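Filed under: Planning & Purchasing > Mobile Manipulators > Small Labs

How to Budget for a Two-Arm Mobile Robot When You Start in Simulation

Most small groups start with the price of the robot and work outward. The quote arrives, the number gets copied into a spreadsheet, and everything else is squeezed into what remains. This page goes in the other order. You decide what the robot has to do, try the work in simulation, and only then ask for prices.

The method is the one we used at Wular for the Prekdale project, a plan to put one two-arm mobile robot in a test apartment to do household tasks: opening cabinets, moving small objects, closing doors behind it. It should carry over to any group buying a first machine of this type.

Step 1. Write the task list before you look at any catalog

Open a spreadsheet and list each task on its own row. Keep the wording plain: "open wall cabinet with right arm," "carry cup from counter to table." Our first list had 62 rows. Many of them were the same motion under different names, and merging those is part of the job.

For each row, add these columns:

- height of the thing being reached
- one arm or two
- heaviest object involved
- whether the base has to move during the task
- how often you expect to run it

The last column matters more than people think. A task you will run twice a year should not set the reach or payload of the machine you buy.

Step 2. Set up the simulation with the real dimensions

You do not need a beautiful model of your building. You need door widths, cabinet heights, knob positions, floor changes and the edges of rugs. Measure those with a tape and enter them. If your site isn't chosen yet, use a stock house and vary it.

Load the robot models you are considering, with both arms and the onboard camera position given by the manufacturer. Do not substitute a floating camera behind the robot. It makes every task look easier, and you will budget for the wrong sensors.

Run the cabinet and door tasks first. They bring together reach, base position and line of sight, and those three account for most of the surprises in a purchase.
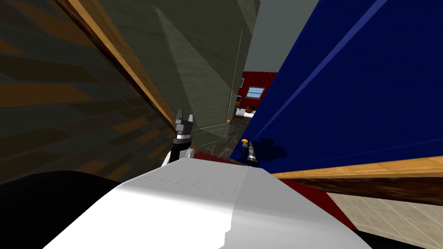

Simulated view over the robot's body, with the right gripper close to the base of the blue door.

Look at how much of the view the body takes up when the robot is near furniture. The white top covers the lower center, and part of the right gripper is hidden behind it. If your own runs look like this, put a line in the budget for a wrist camera on each arm, or for a second head camera, and mark it as required. Adding cameras after delivery means new mounts, new cables through the arm and another calibration visit.

Check the knobs as well. Small round knobs like the two orange ones here call for a different fingertip than bar handles do. Fingertips are cheap next to an arm, but custom ones have a lead time, and you will want spares.

Step 3. Sort the tasks into three groups

After the simulation runs, give each row a mark:

Green – works with the standard configuration.
Yellow – works with an option you can buy.
Red – does not work with this class of machine.

Delete the red rows from the purchase plan. You can keep them in a separate file for later. Do not let a red row push you up to a larger robot unless it is the reason the project exists.

For every yellow row, write down the option that fixes it. When several rows point to the same option, that option goes into the base price. When only one row needs it, put it on the second-year list.

Step 4. Build the budget in five blocks

Block A: The robot. Base, arms, grippers, head, charger, and any option that came out of Step 3.

Block B: Delivery and site. Freight, crate disposal, a dedicated outlet for the charger, threshold ramps, and rug removal or edge tape. Carpet next to tile is common in apartments and some bases handle the change badly, so ask each vendor for the maximum step height in writing.

Block C: Computing. One workstation for simulation, one machine for running the robot if the onboard computer is too small, network gear, storage. Storage is the line most often left out. Camera recordings from two arms and a head fill disks quickly.

Block D: Keeping it running. Service contract, spare fingers, a spare battery, replacement cables, and insurance. We carry two sets of fingers per gripper.

Block E: People's time. Training days, setup, calibration, and the hours for the person who will look after the machine. If your accounting does not let you charge staff time to an equipment budget, write it down anyway so the head of the group sees it.

Step 5. Request quotes in a form you can compare

Send every vendor the same document. Ours was two pages: the task list without the red rows, the site measurements, and a blank price table using Blocks A to D. We sent it to Clitivard and to Jabłońska, and asked both to fill in our table and leave their own format out of it. One quote still came back as a single bundled number. We asked again and got the breakdown.

Ask each vendor for the following:

- price of each option on its own
- what the service contract leaves out
- lead time for the robot and, separately, for spares
- whether the simulation model matches the hardware version being sold
- where the robot goes for repair and who pays the freight

The fourth item is easy to skip. A model from an earlier hardware version can have different arm lengths or camera angles, and then your Step 3 results no longer apply. If the answer is vague, ask for the version number of both.

Step 6. Plan the calendar backward

Start with the date you need the first working task and count back. Allow for site work, delivery, setup and training. In our plan, the longest lead time was 11 weeks, and it was for the custom fingertips. They should have been ordered with the robot. We put them on the second order in October and moved the start date to match.

Keep the simulation running during the wait. We logged 317 runs before we signed, and we kept going on the yellow tasks after that. The scripts, camera settings and task files carry over when the hardware arrives, though expect to retune contact and grip force.

Step 7. Hold something back

Leave a reserve line that is not assigned to anything. Do not give it up in the first round of cuts. If you have to cut, take from the second-year options first, then from workstation upgrades. Leave the service contract and the spare fingers alone.

A note on used machines: they can be a sound purchase, but get the hours on each arm joint, check that the vendor will still sell you a contract, and price a battery replacement into Block A from the start.

The blank price table and the task sheet can be requested by email at the address below. Please say which spreadsheet program you use.

Comments (4)

fieldnotes_k
Could you add a line for floor protection in Block B? Our base left marks on soft vinyl and the landlord charged us for it.

Site editor
Good addition. It will go into the next version of the table.

twojoints
We did the simulation part with a camera placed behind the robot and had exactly the problem in Step 2. Every cabinet looked reachable. We ended up buying wrist cameras four months in, and the mounts cost more than the cameras did.

Marlow Lab Tech
How do you handle software licenses? Ours renew every year and I never know if they belong in C or D. For now I put the first year in C and the renewals in D, but finance would like one line.

Contact: planning desk at Wular | © Wular | Back to top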